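Why I'd rather eat at the counter

Merike Grīnberga
Apr 27, 2023

I have a theory about restaurants, and it has cost me a fair few arguments with people I otherwise like. The best seat in the house is never the one by the window. It's the one at the counter, on a stool that's slightly too high, where your elbow is nearly in somebody's garnish.

I came to this late. For years I was a booker of Nice Tables. I'd ring up, ask for the view, get the view, and then sit there looking at it for as long as it takes to look at a harbour (not very long!) before going back to my bread. Then in February we turned up at Granström without a booking and were offered two stools or the pavement. We took the stools and I had the happiest dinner I've had in ages.

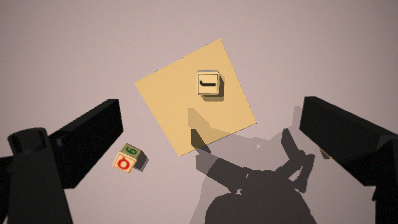
Cream block on a yellow square.

What I liked was being let in on things. The chef at our end told us the turbot was good but the plaice was better, and that she'd have the plaice if she were us. At a table I'd have had the turbot, paid more for it and gone home none the wiser. We also got a spoonful of something with brown butter that wasn't on the menu and that I still think about on the bus.

Now, I know the case against. Counters are no use for a party of six, they're hard on bad backs, and you can't have a proper row at one. My sister says eating side by side is like being on a coach. All fair. But I do think places are missing a trick when they treat the counter as the overflow, somewhere to put the people who forgot to ring. Fornillow does this, and it drives me mad - a gorgeous long bar, lovely staff behind it, and you can't reserve a single seat of it.

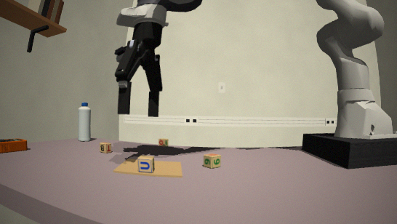 Issue 15, page 8

Then there's Tundora, which has gone the other way and charges extra for the counter. I've no quarrel with paying for a good seat, but once you call it an "experience" the cooks start performing. Ours gave a little speech with every plate. I wanted to hear what she thought of the plaice, and I got the history of the plate.
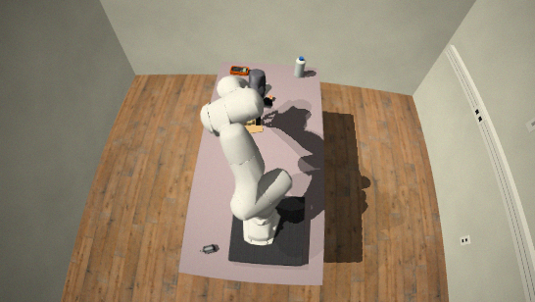 Matex is the place I'd hold up as getting it right, and it's hardly grand. Half the seats are at the counter, all of them bookable, same menu and same prices as the rest of the room. They've kept the thing plain as well. Think of a long rectangular table running down a mostly empty room towards the back wall, a pale pinkish top on it and no fuss - that's the sort of starting point I'd want if I were opening somewhere tomorrow. Put stools down one side and someone who can cook on the other, and spend whatever's left on decent lamps. I'd want hooks under the edge for bags too, and I'm amazed how many expensive rooms still expect you to balance a coat on your knees all evening.

So next time you're asked whether you'd mind the counter, do say yes to it, and ask what the cook would have. I'm back at Granström next week with my sister, who has agreed to try a stool as long as I pay for pudding.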